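그리퍼 손가락 겉면 교체 주기 (학교 로봇 동아리)

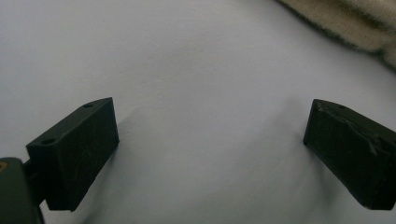

천을 집는 종목이면 모터 힘을 올리기 전에 손가락 겉면부터 손보라는 댓글을 지난번 글에서 받았습니다. 그 말대로 힘 설정은 그대로 두고 겉면만 보는 중입니다. 저희는 Steneck 동아리이고 네 명이 한 조입니다. Skikomstead 대회의 천 옮기기 과제를 준비하고 있습니다. 정해진 자리의 천을 집어서 옆 칸으로 옮기면 되고, 연속 5회를 성공해야 점수가 나옵니다.

보풀이 있는 두꺼운 천은 잘 되는데 얇은 천은 3회쯤부터 한쪽이 먼저 빠집니다. 그리퍼는 손으로 들고 시험합니다. 팔에 다는 건 다음 단계입니다.

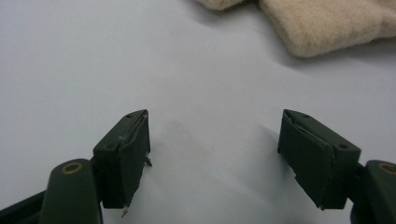
패드를 통째로 다시 출력할지, 겉에 씌운 것만 갈지 정해야 합니다. 출력기는 다른 조와 같이 써서 예약을 잡기가 어렵습니다. 지금은 양쪽 패드 모두 얇은 겉면에 주름이 있고 비스듬한 이음매를 따라 조금 들떠 있습니다. 이 정도면 바로 갈아야 하나요? 간다면 뭘로 붙이는 게 좋은지도 궁금합니다.

2021년 7월 29일

나사구멍둘

갈아야 합니다. 들뜬 부분이 있으면 얇은 천은 패드가 아니라 겉면에 끌려가면서 밀립니다. 순서는 이렇게 하세요.

패드를 손가락에서 분리합니다. 윗면 나사 구멍 위치를 먼저 적어 두세요.
남은 접착제를 긁어내고 알코올로 닦습니다.
900번 사포로 패드 면을 가볍게 문지릅니다.
얇은 양면테이프로 붙이고 이음매는 집는 면이 아닌 뒤쪽으로 돌립니다.
하룻밤 눌러 둡니다.

순간접착제는 굳으면 딱딱해져서 저는 안 씁니다. 조립한 뒤에는 좌우 패드가 나란히 닫히는지 종이를 끼워서 확인하세요. 한쪽이 먼저 빠지는 건 겉면 말고 각도 때문일 수도 있습니다.

Kneževič조립반

저희도 4월에 같은 과제를 했는데 그냥 새로 출력했습니다. 결과는 비슷했어요. 겉면만 가는 게 빠릅니다.

지나가던2학년

Plakby 테이프 써 보세요. 두꺼운 건 말고 얇은 거요. 그리고 시험할 때 손으로 드는 높이가 매번 다르면 비교가 안 되니까 받침대 같은 걸로 높이를 맞추고 하는 게 좋습니다. 규정에 패드 재질 제한이 있는지도 확인하시고요. 저희 때는 끈적임이 남는 재료는 검사에서 걸렸습니다.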